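I gave up coffee for eleven days in June, and I'd like the record to show that I was pleasant for the first two.

The reason was a headache. The kind that sits behind one eye and hums. My sister-in-law, who has read a great deal on her phone, told me it was the coffee. My pharmacist told me it was probably screens. My neighbor told me it was the barometric pressure, but he says that about his knee, his dog and the school board. Of the three suspects, coffee was the only one I could put in a cupboard, so into the cupboard it went.

What I drank in its place is the subject of this post.

## The chicory week

I started with a bag of roasted chicory from the Greek grocery on Park, the one with the good olives and the bad parking. Grigoris Dimitriou, who owns it, sold me the bag with the expression of a man selling someone a bus ticket to the wrong city. He asked if I was sick. I said I had a headache. He said, "And this will help?" and then gave me a free lemon, which I think was for morale.

Chicory tastes like coffee described over the telephone. All the adjectives are present. It's dark, it's bitter, it's roasty, and you get to the bottom of the mug and feel that something was supposed to happen. I put milk in it. I put cinnamon in it. On the fourth day I put maple syrup in it and had to admit I was making a thin pudding.

For the chicory-curious: use less than the bag says. The bag says two tablespoons per cup, and the bag is in the business of selling you bags. One level tablespoon, water just off the boil, four minutes, and a paper filter if you don't enjoy sludge. It does make a decent iced drink with oat milk on a hot afternoon. I've kept the rest for that.

## The smoothie period

Then came the blender. We own a Zarkel, a wedding present, and it has one speed regardless of which button you press. It sounds like a leaf blower going through a car wash. At 6:30 in the morning it makes you very few friends in a house with thin walls.

I also went to an actual juice bar, Uten, over by the tire place, where I paid more than I'd like to type for a green thing in a cup with a domed lid. I was told it would give me clean energy. I asked what the dirty kind was and the young man said, very kindly, "Like, coffee?"

The green thing was good! I want to be fair about that. Pineapple, spinach, ginger, mint, a bit of cucumber. It was also gone in four minutes and I was hungry again by ten. I've since made a version at home that costs a lot less and wakes everyone up:

- a big handful of spinach
- a cup of frozen pineapple
- half a cucumber, peeled if it's the waxy sort
- a thumb of ginger (your thumb, so results vary)
- juice of one free lemon
- cold water, enough to get the blades moving

Put the water in first. I learned this the other way around.

My mistake was in the second round, when I decided that if one smoothie was good then a serious smoothie would be better. Peanut butter, banana, oats, yogurt, honey, chocolate, more honey. I typed it all into a calorie website afterward and the thing came to 1247. That's a lunch and a half, through a straw, standing up. I had been drinking it next to breakfast.

The website then informed me that a typical adult eats 2000 in a day, as though I'd asked.

## The tea, briefly

I like tea. I've nothing against tea. But I had told everyone I was giving up caffeine, and on day eight my husband found me in the pantry with a mug of English Breakfast so strong you could have stained a deck with it. We didn't discuss it. He got his crackers and left.

After that I went herbal. Peppermint is fine after dinner. Chamomile smells like a hamster's weekend house and I'm sorry, I've tried. Rooibos was the winner by a distance: it has some body, it can take milk, and it doesn't go mean on you if you forget the bag. Sturiment makes a vanilla one that I bought by accident and have now bought twice on purpose. 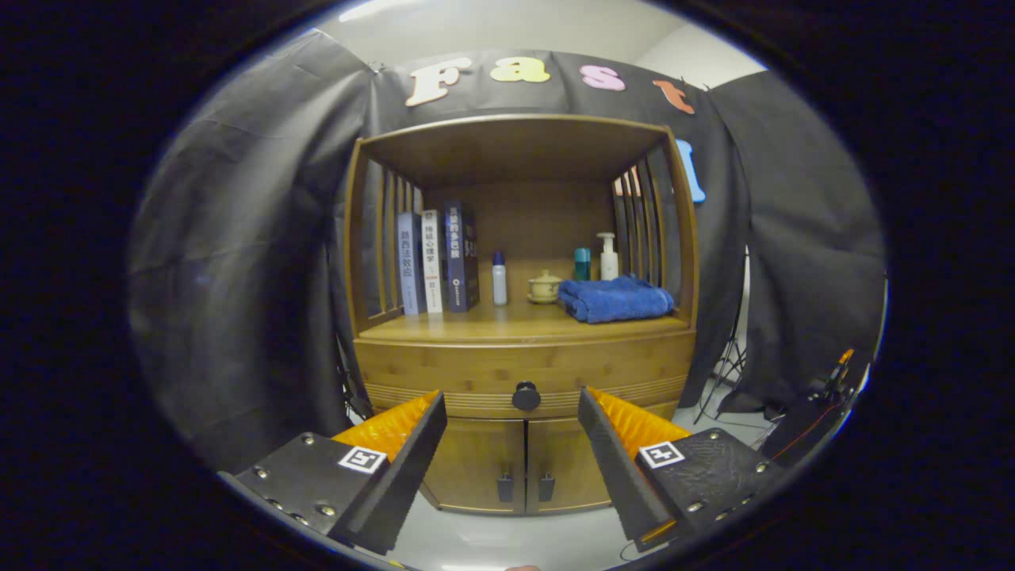 *Wooden cabinet, 7/1/21*

I'm having a coffee. I thought you should hear it from me.

The headache went away on day nine, for what that's worth, and it also came back on day ten, after an evening spent doing our insurance paperwork on a laptop with the brightness turned all the way up. So one point to the pharmacist. I've ordered the cheap reading glasses. My sister-in-law has moved on to gluten.

I did change a few things, and some of them have stuck so far. I used to make a full pot and drink it until it was gone or I was. Now I make two cups, properly, in the little pour-over cone that had been holding rubber bands since we moved in. I grind the beans right before, a bit coarser than table salt, and I let the kettle sit for half a minute after it clicks off. It takes longer, and I've decided I like that, though on trash day I may feel otherwise.

No coffee after one o'clock. This is the rule I resent most and the one that has done the most good. I'd been telling people for years that an evening espresso had no effect on me, usually at two in the morning, in my head.

And a glass of water before the first cup, which everybody's aunt recommends and which I had always filed under things that aunts say. Fine. The aunts can have that one.

The green smoothie stays too, twice a week or so, after the household is up and in a small glass. The serious smoothie has been retired. There's still half a jar of the fancy peanut butter, and I'm handling that with a spoon.

I went back to Grigoris this morning for a pound of his dark roast. He rang it up without a word, looked at me, and asked about the headache. I told him it was the computer. He nodded for a while and said his cousin had the same thing and it was the pillow.

So now I'm looking at pillows. If anyone has one they like, side sleeper, hot in summer, put it in the comments, and please tell me how it washes.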